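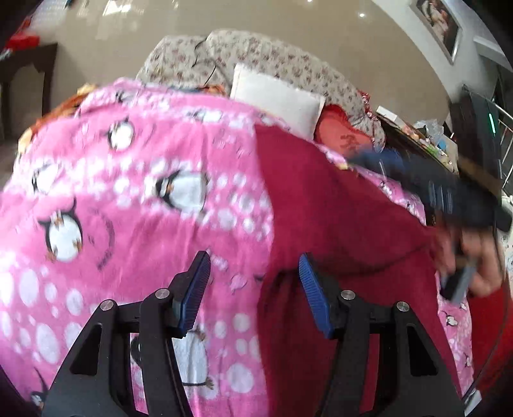

*Pink fleece blanket with penguins and white dots.*

Updated 25 April 2019. Questions we keep getting about the Wurholm medicines return scheme. If yours isn't covered, ring the desk or ask at any counter with the green sticker.

## What is it?

A way to get rid of old, unused or unwanted medicines. You bring them in, we take them, they get burned at a licensed site. Free. No forms for ordinary household returns.

## Why bother?

Leftover painkillers mostly. Strong ones, in bathroom cabinets and bedside drawers, long after the operation or the bad back. Some end up with people they weren't prescribed for. Some get swallowed by children. Last year's collection came to 3,098 packs and bottles and a good share of those were opioid tablets or patches.

## Where do I take them?

- Altia Pharmacy, Market Street – any time the counter is open
- Kendeck Health Centre – reception, mornings only
- Dương Chemist, Station Parade – any time, ring the bell if the shutter's half down
- Wurholm Library – staffed hours, locked bin by the enquiry desk. NOT controlled drugs at this one, see below

Not the doctor's surgery on Hill Road. They stopped in November and people still turn up with carrier bags.

## What can I bring?

Tablets, capsules, creams, inhalers, patches, liquids in the original bottle with the lid done up. In date or out of date, both fine. Over the counter stuff too. Pet medicines yes, but only at Altia.

## What can't you take?

Needles and anything sharp. Chemotherapy drugs (back to the hospital that gave you them). Thermometers with mercury in. Oxygen cylinders. Vitamins we'd rather you didn't, but we won't turn you away at the door.

## I've got needles as well. What now?

Sharps box, lid clicked shut, to the Kendeck needle exchange hatch. Side entrance, not reception. They will swap it for an empty one. If you haven't got a box, ask for one first and leave the needles where they are, out of reach, until you've got it. Never loose in a bag and never in a drinks bottle.

## Should I take tablets out of the packets?

Leave them in the blister strips. Cardboard boxes can go in your own recycling, though if the name of the medicine isn't on the strip keep the box with it. Saves the pharmacist guessing.

## My name's on the label. Who sees it?

Counter staff might, nobody else. Scribble it out with a marker if you like. Please leave the drug name and strength readable. We don't record who brought what.

## What about controlled drugs – morphine, fentanyl patches, methadone?

Hand them over the counter at Altia or Dương, to the pharmacist in person. Don't put them in a bin. Used patches still have drug left in them, so fold them in half, sticky sides together, and bring those too. Keep them well away from children and animals till then.

## Will I be asked questions?

No. You might be asked whether there's anything sharp in the bag. That's it.

## What if the medicines weren't prescribed to me?

Bring them anyway. Lots of returns are from relatives clearing a house. If it's something with no label and you don't know what it is, say so at the counter and don't open it.

## And street drugs?

Not part of this scheme and the pharmacies can't accept them through it. For advice on that, or on your own use or someone else's, the Kendeck drop-in runs every weekday afternoon, no appointment, no referral. You don't have to give your real name.

## Can I get naloxone at the same places?

Altia and Kendeck, yes. Kits are free to anyone who uses opioids, lives with someone who does, or is likely to be around if something goes wrong. Training takes 15 minutes and you can do it there and then if staff are free. Check the date on any kit you allready have, we swap expired ones.

## I think someone has overdosed. What do I do?

Call 999. Now, before reading the rest. Say they're not breathing properly or can't be woken. Give naloxone if you've got it and stay with them. Put them on their side if they're breathing. It can wear off before the drug does, so they still need the ambulance even if they wake up and tell you they're fine.

## Can't I just flush them?

Please don't. Goes into the water. Same with the sink. And the kitchen bin isn't great either, bags split, foxes and toddlers get in.

## I'm housebound. Does anyone collect?

Yes, limited. The Dương delivery driver can pick up when dropping off your prescription, if you ask when you order. 58 households used this last year. If you're not a Dương customer ring the desk and we'll see what we can do – may take a week or so.

## How much can I bring at once?

Up to 2 carrier bags, no need to warn anyone. More than that, phone the pharmacy first. Care homes and other businesses are not covered, you need a proper waste contract.

## Can you give my unused medicines to someone who needs them?

No. Even sealed, even in date. Once they've left the pharmacy there's no way of knowing how they've been stored.

## Do I get a refund on the prescription charge?

No, sorry.

## I've stopped needing my painkillers. Should I just stop and bring the lot in?

Talk to your GP or pharmacist before you stop if you've been on them regularly. Coming off suddenly can make you properly ill. Sort that out first, then bring in what's left over.

## Who runs the scheme?

The three pharmacy and health centre sites together with the town's public health desk. Estela Pereyra co-ordinates. Complaints, full bins, missing stickers, posters for your noticeboard – all to her, through the desk number on the poster.

## Is the library bin emptied often?

Weekly. If its full please dont leave bags on top or beside it, take them to Altia.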